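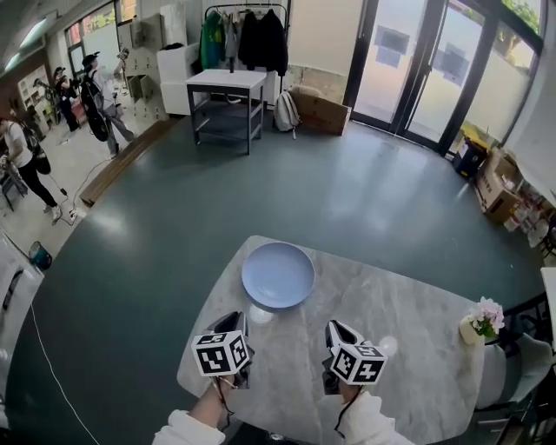
4.2 Working rules for tabletop recording

These rules apply to every session with the Vondari hand-held grippers. Read section 3 (Charging and pairing) first.

1. Keep floor cables out of the operator's walking path. Tape down any cable that has to cross it.
2. Place one target object on the table, 40 mm or more from the edge. Plates and bowls go rim up.
3. Check that both marker cubes are clean and firmly seated. Do not touch the printed faces.
4. Pull sleeves back from the triggers and leave slack in the gripper cable.
5. Start the recording in Justex and hold both grippers still over the table until the status line reads READY.

Note: Bystanders may stay in the room if they keep clear of the table. Log their presence under "Background."
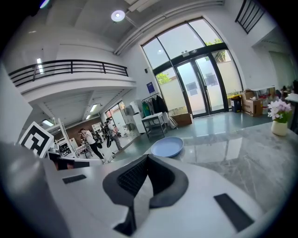
6. Approach the object slowly. Close the fingers only until the pads make contact. Squeezing harder wears the pads and can chip ceramic.
7. Set the object down before you release the trigger.
8. Stop after 300 seconds and rest your wrists.

CAUTION: Never grip glass that is already cracked. If an object breaks, stop recording and clear the table before anyone continues.

If error 206 appears, reseat the cube and repeat from step 3.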